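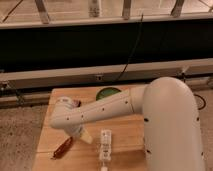
The Honey-Colored Table

Welcome back to the gallery, and thank you for all the kind notes about the last set. This month I'm staying indoors with one of my favorite corners at Gimcombe, the pale wooden table that seems to collect whatever people have in their hands when they come through the door. Some of you will remember it from the November open evening, when it held the cider and up to 389 paper cups (stacked, thank goodness) and still had space for somebody's elbow.

The top is a warm honey color, with a faint grain and fine seams running across it. We bought it secondhand from Villisard, back when they still had the long shed out by the road, and I must have walked past it three times before I asked the price. Shakuntala Negi helped me get it up the steps, and she has never let me forget how heavy it was!

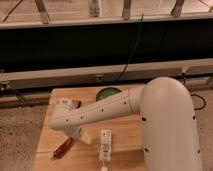 I do love a table with a few things left out on it. The round green piece is a great favorite of mine, darker green inside and lighter at the rim, and next to so much pale wood it looks almost like a pond. There's a little dark red as well, over toward the far side, and I think the two colors get along very nicely.

Then there's the marker, a reddish-brown one, lying at a slant. Markers do wander in a place like ours – I order them from Clamedo in boxes of seven, and by the time I've written the labels for one shelf I'm usually down to two, and one of those is dry.

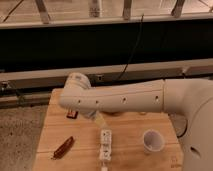 For anyone who has asked about the finish, we oil the wood twice a year and otherwise leave it alone. A soft cloth, a small amount of oil, and then a whole night with no one setting a mug on it, if you can manage that in your house. Shakuntala prefers wax and has told me so many times, so perhaps next winter we'll try it on the underside first and see.

The shelves by the window come next, once I've sorted out the better prints. If you'd like a copy of anything here, leave a note in the book by the door with your name and the size you want.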